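Sorting the Postcard Box – speaker notes
Talk for the Codside paper collectors' evening
Lindalva Amaral

Running time 40 minutes with questions. Slides are only titles, so talk to the room!

Opening

Hello, and thank you for coming out on a December evening. Ask who has a shoebox of old cards at home. (Wait for hands. There are always more than I expect.) Ask who has looked inside it this year. Fewer hands, and a bit of laughing.

Tell them about my box. It came down to me from my great-aunt in Voldale, who wrote to everybody and threw away nothing. When I finally got to the end of it I had 1,163 cards. Street views, harbors, hotels, a great many donkeys, and one very stern bishop that somebody had sent as a birthday greeting.

I put off sorting them for years. I thought I needed a big free table and a week off work. What I needed was one corner of a desk and an hour after supper, and that is most of what I want to talk about tonight.

Slide: Why bother?

Because they are lovely to look at and you can't look at them in a heap. I had two views of the same bridge, sent years apart by two different people, and they had been sitting in the same bag all that time without my knowing. Now they live next to each other. I still get a little jump when I flip to them.

Read out the Esteves card here. Mr. Esteves was the neighbor across the lane. Message in full: "Rain. Food good. Feet bad. Back Thursday week if spared." Pause for the laugh.

Second reason, if there is time: the backs. People skip the backs! Handwriting, stamps, the old names of streets. My great-aunt's street has had three names and I learned two of them from the address side.

Slide: The first pass

Do this quickly. Pick up a card, look at the front, put it in a pile. No reading. I know, I know – the reading is the fun. But if you read every card on the first pass you will do 6 cards and then it's bedtime. Keep one pile for "must read later" and be generous with it.

My piles the first time round:
Places I know
Places I don't
People and animals
Greetings
Damaged
No idea

"No idea" was the tallest. That's fine. It shrinks as you go, because you start to know the look of a publisher or a style of border and can send a whole handful off to the right home.

Someone will ask about sorting by date. I tried it and gave up. Half of mine have no readable postmark, and I don't think in dates when I want to find something. I think "that one with the boats." So mine go by place, and then by whatever feels natural inside the place. If you do think in dates, sort by dates and enjoy it.

Slide: Boxes and dividers

This is the part I could talk about all night, so keep an eye on the clock.

Cards want to stand up. Lying flat in a stack, the one you want is always at the bottom, and the corners get it every time you dig. Standing in a row you can walk your fingers along the tops. The first time I did that with a full row I called my sister into the room to watch.

I like a box with compartments and low walls, low enough that the tops of the cards show. Divided cardboard is good for sorting because you can shift a wall or cut a new one. For keeping cards long term, buy acid-free, and mention the Treluvum table at the back where members have left spare dividers to take home. Please take some, there is a whole carton.

Don't pack a row tight. You should be able to tip the cards forward with one finger and see half the picture. If they spring up when you let go, it's too full. If they slump, fold a piece of stiff card and slip it behind them.

Paper tabs: plain white, pencil, one word. I used to write long ones with the county and everything and then had to rewrite the lot.

Slide: The desk

People imagine a special room for this. Mine is a working desk with all the usual things on it, and the cards share.

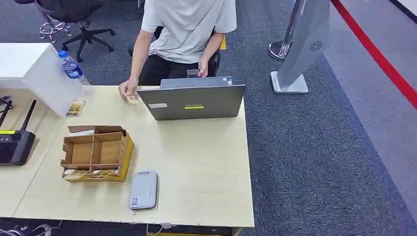 I keep the list open on the laptop while I sort, one line per card: place, publisher if there is one, sent or unsent, and a word or two so I'll know it again. "Boats, torn corner." "Bishop." It doesn't have to be clever. Type the line, put the card back in its row, pick up the next one. After a while it gets a nice rhythm to it and an hour goes by like nothing.

Water is allowed, with the lid on. Tea is not. I lost a very good view of the Voldale mill to a mug of tea and I'm still cross with myself. (Hold up the mill card. It does look awful.)

Clean dry hands, no hand cream. Pick cards up by the edges. Good light from the side shows up the embossing, and the silly little details too – there's a dog on a roof in one of mine that I only saw under a lamp.

Slide: When to stop

Stop at the end of a compartment, never in the middle. I put a blank slip where I got to. The next evening I'm back in the right place before I've even sat down properly.

I did 8 weeks of evenings, with gaps. Some evenings only a handful of cards, and one wonderful evening when all the harbors suddenly came together and I was up far too late.

Closing and hands-on

Invite everyone to the side table. There is a mixed bag of duplicates for each pair to sort, any way they like. Give them ten minutes, then ask each pair how they chose their piles. Last spring one pair sorted by hats and it worked beautifully!

Questions I usually get:
Albums or boxes? Boxes for me, albums for the few I like to show people.
Should I remove old glue? Leave it alone until you've asked someone who repairs paper.
What are they worth? Mostly pennies, and I'd be heartbroken to sell a single one.

Remember to collect the pencils and bring the mill card home.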